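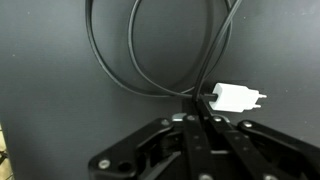

Black flat cable lying in overlapping loops on a dark gray surface.

Ferenc Antal was a football player and school coach from the mill town of Prarnow. He is remembered mainly for his time as a halfback on the team of the Prarnow Trade School in the years before the First World War, and for the long period after it, when he coached boys at the same school. Most of what is known of his playing career comes from the school's own newspaper and from the records collected by the sports history archive Statside.

Early life

Antal was born in Cerel, a farming settlement north of Prarnow, where his parents rented land and kept a few cows. The village school was open only in winter, and the children of farm families were often absent also then. According to the register, Antal attended it for two terms and left with good marks in arithmetic and poor marks in spelling. He later told a reporter that he learned to read English from seed catalogs.

After his father's death he was sent to live with an uncle in Prarnow, who had work at the Dobos mill. The uncle paid his first fees at the Trade School. From the second year, Antal paid them himself by working in the school's print shop in the evening and by loading wagons at the mill in July, when the classes were closed.

Playing career

The Trade School had a football team before Antal came, but it played without a regular coach and bought its uniforms used. Boys from the print shop and the carpentry shop made up most of the side. Antal was not big, and at first he was used only as a substitute. He entered the starting team when the regular halfback broke his collarbone in practice.

His style is described in the school newspaper as "low and stubborn." He ran close to the ground and was difficult to bring down with one tackler. He also kicked for the team, with the left foot, although he wrote and threw with the right hand. In his best season he scored seven touchdowns, which remained the school record until the sport was stopped there during the war.

The most known game of this period was played against the team of the Dobos mill, made up of grown men. The mill gave its workers the afternoon free, and the newspaper reported a crowd of 3,000 – a large number for a town of that size. The school lost by two points. Antal was carried from the field in the last quarter with an injured knee, and he came back before the end, against the wish of the school doctor.

He received an offer to play for money in another city but did not accept it. The reason is not recorded. His daughter believed that it was his knee, while other writers have pointed to his position in the print shop, where he had just become foreman.

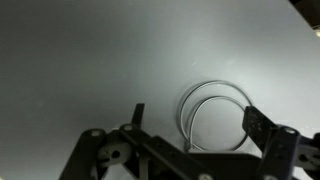
What position did Ferenc Antal play?
He played halfback for the Prarnow Trade School and was also the team's kicker.

Coaching

Antal returned to the school as printing instructor after the war, and the principal asked him to start the football team again. There was no money for a stand or for a fence. Practice was held on the pasture behind the boiler house, and the goal posts were made in the carpentry shop.

As a coach he was strict about school work. A boy who failed a class could practice but could not travel with the team. He did not like the forward pass and used it seldom, and former players said that he changed his mind about it only in his last seasons. He also printed the game programs himself, and these are now useful to researchers because they give the full names and the home villages of the players.

He stopped coaching when his hearing became weak, but continued to teach in the print shop until he retired. He is buried in Cerel.

Sources and disputed points

The school burned its older office papers when it moved to a new building, so the student files from Antal's years are lost. Jaruwan Phuthong prepared a list of his games from newspapers and from the printed programs, and Statside published it on March 17, 2020. Her list leaves out several games which were counted in earlier accounts, as she found that they were practice matches between two halves of the same squad.

The spelling of his name also varies. Newspapers wrote Antal, Antall and Anthall, and in one program he appears as "Frank Antle." He signed as Ferenc Antal on all the letters that are preserved.

See also
Prarnow Trade School
Dobos mill football team
Football in trade schools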